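Your privacy matters. This help desk uses cookies to remember your login and filters. Accept all / Manage settings

Ticket 1573: Pletivora import dropping episodes from the home set
Opened by: Cameron Pearce
Site: Dakley showroom
Status: Open, waiting on reporter
Priority: Normal

Summary
Import finishes without an error but the episode total is short. We sent 256 episodes from the cardboard strip task and 206 of them show up in the project. 50 are missing. No rejects folder is created and the log has no warnings.

What I expected
Either all of them in the project, or a list of what was refused and why.

Steps so far
1. Re-ran the import on the same upload. Same 50 missing.
2. Ran it again from a second computer. No change.
3. Checked file sizes. The missing ones are in the normal range.
4. Played back a handful of the missing ones by hand. Video is fine to the end.
5. Compared against the August upload from the same site, 401 episodes, all imported. The Astine loader was one version older then.

The strip in these episodes is the tan cardboard one with HOMES down it in white capitals. It sits upright in the opening of the gripper body and takes up a good part of the middle of the view. 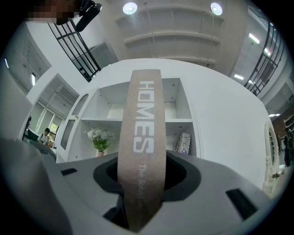

The August set had nothing that tall in it, so my first guess was the visibility check. The loader throws out an episode when too much of the view is covered for too long, and I don't know if the limit was changed in the new version. Could someone confirm the current default? I couldn't find it in the release notes.

Reply, Astine loader support
The visibility limit is unchanged. What did change is the marker pass. If a second gripper's marker is picked up in the first few seconds, the loader now tries to pair the two recordings. When it can't find a partner with a matching clock it skips the episode. It should write a warning and it doesn't, which we have logged as a separate fault. Please check whether the missing episodes have another gripper in view near the start.

Cameron Pearce, 11/20/19
Checked. Every missing episode I've opened has another gripper in view early on. The ones that imported mostly don't. Still from one of the missing ones attached.

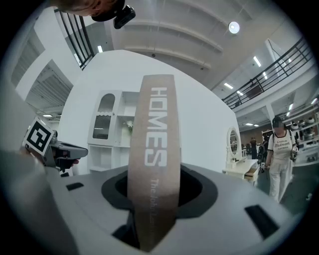 Attachment 2: second gripper at left with its square marker on the white card, HOMES strip in centre.

Clocks on the Xiao units were set separately that morning, so the pairing failing makes sense. I don't need them paired for this task. Each recording is labelled on its own.

Reply, Astine loader support
Set pair_mode to off in the project file and re-import only the missing episodes. Please don't re-import the full set, as you'll get duplicates under new IDs and the labels won't carry over.

Cameron Pearce
Done on a test batch of six. All six came in and the labels look right. I'll run the other 44 tonight and update the ticket. Please leave it open until the missing warning is fixed.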